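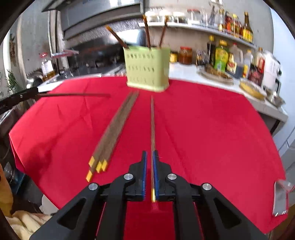

How I Wash, Sort and Store Wooden Chopsticks (and Get Rid of the Sad Ones)

I cook with chopsticks way more than I ever planned to. It started with flipping bacon, then it was scrambled eggs, and now there's a pair in my hand for pretty much everything that happens in a wok. Which means I own too many of them, and until last June they lived in a drawer with the takeout menus and the meat thermometer, all pointing different directions.

My friend Candela Barrios came over for noodles, opened that drawer and just laughed at me. So I cleaned it out that Saturday and I've kept up the same routine ever since. It isn't hard! You need a free table, a couple of dish towels and something tall to stand them in.

What you'll need

A sink or a big bowl
Mild dish soap and a soft sponge
Two clean towels
Food-safe mineral oil (I use the little bottle from Nieto)
A soft rag
A holder with holes in it

Step 1: Get every last one out

Check the drawer, the dish rack, the picnic bag, the pencil cup (yes, really). I put a tablecloth down on the kitchen table and pile everything on it. A plain, strong color is great for this, since thin brown sticks disappear on a busy pattern and then you find them later with your elbow.

Step 2: Wash them in small batches

Warm water, a bit of soap, and a handful at a time. Hold the thick end and pull the sponge down toward the tip, turning as you go. The last couple of inches are where the sauce hangs on, so go over that part twice. If yours have metal or painted ends, run a fingernail along the seam where the end meets the wood, because gunk loves it in there.

Please don't leave wooden ones soaking. I did that once with a nice set from Evard, went off to watch a movie, and they came out fuzzy and never felt right again. And I skip the dishwasher completely - the heat is rough on the finish and the skinny ones slip through the basket and jam the spray arm. Ask me how much fun that was.

Step 3: Dry them lying down

Roll the bunch up in the first towel and give it a squeeze, then spread them out on the second one with a little space between. I leave mine overnight if I've washed them after dinner. If I'm in a hurry I give them 70 minutes by the window and turn them over halfway.

Step 4: Sort and match

I like this part. Line up all the thick ends so they're facing you and the tips are facing away. The ends are usually where the color or the trim is, so the pairs jump right out. Then put two side by side and look at three things: are they the same length, are the tips the same thickness, and does either one wobble when you roll it on the table? A wobbler is warped. It can still be a stirring stick or hold up a tomato seedling, but it won't pick up a peanut.

Look hard at the tips too. Small chips and splinters mean it's done. My first big sort started with 44 sticks, and 12 of them went straight to the garden bucket. I felt bad for maybe a minute.

Step 5: Check the tips and ends up close

Pick up each keeper and hold it upright, point down, so the light runs along the whole shaft. Dull gray patches mean the wood is thirsty. I do this at the counter by the stove, which is where they're going to live anyway.

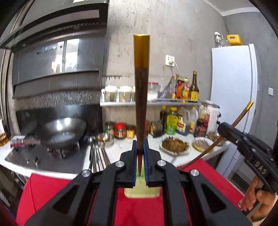

Point down, gold end up, over by the wok and the spice jars.

Step 6: Oil the thirsty ones

A few drops on the rag is plenty. Wipe from the thick end to the tip, wait a few minutes, then buff with a dry corner until it doesn't feel slick. Lacquered chopsticks don't need any of this, so leave those alone. Bare wood gets it every couple of months in my house, more in winter when the heat's on.

Step 7: Stand them up somewhere airy

Holes, holes, holes. A closed jar looks cute but water collects in the bottom, and you'll smell it before you see it. Mine have to be able to breathe, so I went with a perforated plastic holder. Rocío Arrieta, who taught the noodle class I took at the Distville community kitchen, stands hers with the thick ends down so the tips stay clean. I go back and forth on it. If your holder gets rinsed often, either way works fine.

Don't stuff it full. I keep 22 out for everyday use and the rest stay in a flat Fokora box on top of the fridge for when people come over. When the holder gets tight I know it's time for another sort, and I also wash the holder itself then, with a bottle brush down into the corners.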